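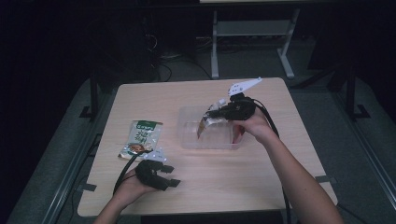

Como orçamentar um posto de recolha com garras de mão

Última revisão: novembro de 2024

O preço da garra é a parte fácil do orçamento. O que costuma falhar é o resto: mesa, cabos, computador, consumíveis e horas de quem opera. Os passos seguintes servem para um posto com um operador e duas garras, uma em cada mão.

1. Defina as tarefas antes de pedir preços

Escreva uma lista curta do que vai ser manipulado. Recipientes de plástico transparente e embalagens de snacks pedem pontas diferentes das que se usam em peças metálicas. Junte as dimensões do maior e do menor objeto e envie tudo ao fornecedor.

2. Peça as garras aos pares

Pedimos propostas à Urkitia e à Gasser. A Urkitia vende o par já calibrado. A Gasser vende à unidade e cobra a calibração à parte, por isso compare sempre o total. O nosso par ficou em 1.851 euros, sem IVA. Confirme se o valor inclui cabos, correias e suportes.

3. Conte com pontas de substituição

As pontas gastam-se. Encomende seis de reserva por posto logo na primeira compra – os portes de uma segunda encomenda pequena saem caros.

4. Escolha a mesa

Uma mesa de tampo liso e cantos arredondados chega para a maioria das tarefas. Verifique se a espessura do tampo aceita grampos. A nossa, da Dollcombe, custou 404 euros com estrutura metálica. Deixe espaço livre atrás para o computador e para a passagem dos cabos.

5. Reserve verba para cabos e objetos

Inclua extensões, abraçadeiras e calha de chão. Some os objetos de teste, que se estragam e têm de ser repostos. Gastamos aproximadamente 300 euros por ano nesta rubrica.

6. Trate do software

A licença Mavska é anual e paga-se por posto. Se a renovação cair em fevereiro, cabimente-a no ano anterior.

7. Marque a entrega

Peça a mesa primeiro e as garras depois. Na receção, ligue os dois aparelhos no próprio dia e teste a abertura e o fecho com um objeto leve. Guarde as caixas até terminar o prazo de devolução.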